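Speaker notes, shared workshop open evening, 8/11/20
Talk title: I Built a Robot Arm and I Still Do My Own Dishes

Notes to self: slow down. Water on the left. Don't start with the joke about the toaster, it died last time.

Opening

Ask who has a robot vacuum. Then ask who has picked one up and carried it out from under a couch this month. Leave the hands up for a second.

I'm here to talk about the arm on bench two, which most of you have walked past and some of you have been hit by. I've been on this build since April. I like it. I also think most of what gets said about home robot arms is wishful, and a good part of that was said by me, at this same bench, to people who are in the room tonight. So take this as a correction.

What I said I'd do: clear a table. Mugs, bowls, plates, into a rack. I said it would take a couple of weekends.

What I have: an arm that can pick up one mug, standing upright, handle facing the right way, with nothing near it. Say it flat. Let them laugh if they want.

The parts

Keep this short, people can come and look after.

The arm is the Wiler kit. I bought it used. The joints were fine, the wiring wasn't, and I redid all of it. The gripper is two fingers, black, flat pads on the ends. The controller board is a Tumeck, and I'd buy it again, though the manual reads like it was written for somebody who already owned one.

Total spent so far: 2,674 dollars. I kept every receipt. When people online tell you they built one of these for the price of a nice dinner, ask them what they already had in the garage. My own total leaves out the saw, the printer time and the bench, so it's a low number too.

Pause here. Somebody will ask what my spouse thinks. Move on.

Why two fingers

I get asked why I didn't build a hand. Because a hand is a lot of little motors that all want to fail on different days. Two fingers open and close. When something goes wrong you know which part to be mad at.

The cost is that two fingers need a good place to grab. You have an edge or you don't. A mug by itself has a rim and a handle and you can take your pick. Push another dish up against it and your choices go away fast. A person would nudge the bowl over with a knuckle and not even notice doing it. My arm has no knuckle, and no idea that nudging is a thing you can do.

The simulator

This is the section I care about, so don't rush it.

Most of my practice runs happen in simulation. I was against this at first. I thought it was a way to feel busy without getting up from the chair, and I still think it can be. But one broken finger changed my mind, and then the second one settled it. In simulation I can drop the gripper straight through a bowl and the only thing I lose is a minute.

I use a package called Grewal. The camera view sits down by the gripper, looking at the table, so what I get on screen is close to what the arm has to work from. A brown wood tabletop, my two black fingers coming in at the bottom, and whatever dishes the program has thrown down. My favorite setup, if that's the word, is the big white bowl with the old brown mug half hidden behind and under its edge. 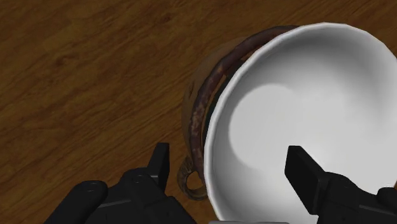

So think about what you'd want the program to decide. Do you go for the handle? Do you pinch the mug rim, knowing the bowl's rim is right beside it? Do you move the bowl first? I know what I would do. Writing that down in a form a machine can use took me most of the summer, and the version I have is bad.

Be honest about the numbers. I ran 1,000 simulated tries with cluttered dishes. The arm ended up holding the mug in 234 of them. I've seen posts where a result like that gets called promising. If a busboy had that record you'd walk him to the door.

And that's the easy world. My simulated mug looks worn and rough, with a rim that could pass for rusty, and the bowl is glossy, but looks are the part computers do well. How things slide is a guess. How much a pad grips is a guess. I typed those guesses in myself, late, and then got excited when the robot did well against them. Please watch for this when you read about anybody's results. Ask who picked the friction.

The real bench

I took the best version from simulation and ran it on bench two, 20 tries. Same kind of layout, one bowl, one mug, touching. It got the mug twice. On one of those two it also brought the bowl along for the ride, and I counted it anyway. You may not want to.

If time allows, tell the story about the light. Somebody turned on the big lamp over the band saw and the glare off the bowl threw the whole thing off. The arm reached for a patch of shine and closed on air, very gently, over and over. I have the video. Only show it if they seem awake.

Things I was sold

There's a company called Trustolden that sells an add-on for arms in this class. The pitch is "grasp anything." I tried the trial version. It grasped a sponge. It grasped a block. I put down two dishes leaning on each other and it asked me to "simplify the workspace." I could have simplified the workspace myself and saved the download.

I'm not saying it's a scam. I am saying that "anything" in this business means one thing at a time, in the open, in good light. Read it that way and you'll be less angry when the box comes.

Should you build one?

They'll ask, so get there first. If you want clean dishes, no. If you want to learn wiring, some geometry and how to be patient with an object, then maybe, and start with the used market.

Start with one mug. Don't add the bowl until the mug works ten times in a row with the lamp on and off. I added the bowl in week two because I was bored, and I paid for that.

Also put the stop button where your knee can reach it — I moved mine there after the second finger, and I've hit it more often than I've hit save.

Questions I expect

Would a better camera fix it? Some of it. It won't tell you what's under the bowl.

Would three fingers help? Ask me when I've paid off the two.

Can it hurt someone? Yes, a little. Stay behind the tape during the demo.

Can we see it run? Yes. One mug, upright, handle out. I'll set it up while people get coffee. If someone offers to add a bowl, say no, then probably let them.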